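Pre-use checklist, gripper comparison bench, bay 5
Round: Carneo two-finger against Vaněk two-finger, same arm, same wrist camera
Task: handling of plugs and adapters on a power strip
Filled in Wednesday, before and between runs

Mark each line OK, FIX or N/A. Comments go under the section they belong to. Anything marked FIX stops the round until it is cleared and initialled.

## A. Arm and mounting

- [x] Base clamps tight, no rocking when pushed by hand: OK
- [x] Wrist bolts torqued and paint-marked: OK
- [ ] Cable loop at wrist clear through full rotation: FIX, cleared before run 1
- [x] E-stop within reach of the operator's chair: OK
- [x] E-stop tested with arm moving slowly: OK
- [x] Speed cap set in the controller: OK

Comments: The wrist loop was catching at the far end of rotation. Moved the second tie down one hole. The Andeo controller holds its speed cap through a restart, but check it anyway, as the old one at Trernunmont didn't and we got caught out in March.

## B. Electrical

- [x] All strips on the bench isolated at the wall, plug out and visible: OK
- [x] Each strip tested dead before the arm is enabled: OK
- [x] No adapter with cracked housing or exposed metal: OK
- [x] Arm supply on a separate circuit from the bench: OK
- [ ] Isolation tag on the wall outlet: FIX, tag was missing, replaced

Comments: A switch in the off position doesn't count as isolated. The grippers press buttons by accident and some of the adapters have their own power button. Wall plug out, every time, including for a quick retry.

## C. Gripper

- [x] Fingers match the job sheet: OK
- [x] Finger pads clean, no lifting at the corners: OK
- [x] Opens to 72 mm and closes fully without grinding: OK (Carneo)
- [x] Opens to 62 mm and closes fully without grinding: OK (Vaněk)
- [x] Force limit entered after the gripper swap: OK
- [x] Releases on loss of signal, as set: OK

Comments: The narrower opening on the Vaněk is fine for a single cube adapter gripped square on. It gets tight when the approach is on the diagonal. Carneo has the room but the finger tips are thicker, and they foul on the neighbouring adapter if two are side by side. Force limit drops back to the factory value when the gripper is changed, so that line has to be done after the swap and not copied across from the last sheet.

## D. Bench layout

- [x] Power strip placed on the diagonal: OK
- [x] Cube adapters seated fully in the strip: OK
- [x] Spare plugs and adapters beside the strip: OK
- [x] Cover flat under the strip, no folds in the finger path: OK
- [ ] Strip held so it can't slide: FIX, see comment

Comments: The patterned cover stays on for both grippers. It gives the camera a busier background than the bare bench, and a background change halfway through would spoil the comparison.

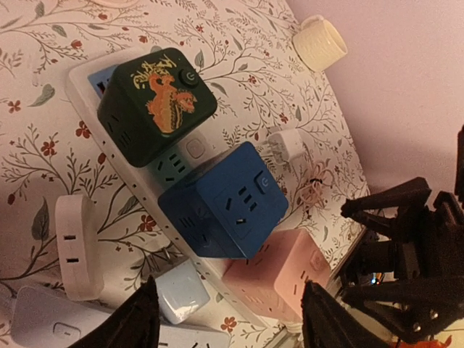

The strip shifted on the first pull with the Carneo fitted. Added grip tape to the underside and repeated the pull, no movement. The first result has been struck out on the run sheet and shouldn't be used. Loose cable is allowed in the layout for this round, but keep it out of the space where the fingers close.

## E. Camera

- [x] Lens wiped: OK
- [x] Both fingertips in view when open: OK
- [x] Exposure locked: OK
- [x] Recording to the bench drive, space for 405 runs: OK
- [ ] Bracket screws checked after each gripper swap: FIX, one loose

Comments: Left-hand bracket screw had backed out a quarter turn. Threadlocker on order. Until it arrives, check by hand at every swap and again after lunch. White adapters wash out near the wall if exposure is left on auto. Locked setting is written on the inside of the cabinet door.

## F. Between runs

- [x] Arm parked and disabled before hands go in: OK
- [x] Adapters put back to the layout card: OK
- [x] Pads looked at for nicks: OK
- [x] Failed grips logged with the angle: OK

Comments: Please log the angle even when the cause looks obvious. Several failures on the earlier sheets only say "slipped" and can't be sorted by gripper or approach.

## Open items

1. Threadlocker for camera bracket.
2. Spare set of pads for the Vaněk. The current set is usable but glazed on one side.
3. Permanent hook for the isolation tag.
4. Ask Carneo whether a slimmer fingertip is available.

Result: cleared to run with both grippers, items 1 to 4 outstanding. Recheck sections C and E at the next swap.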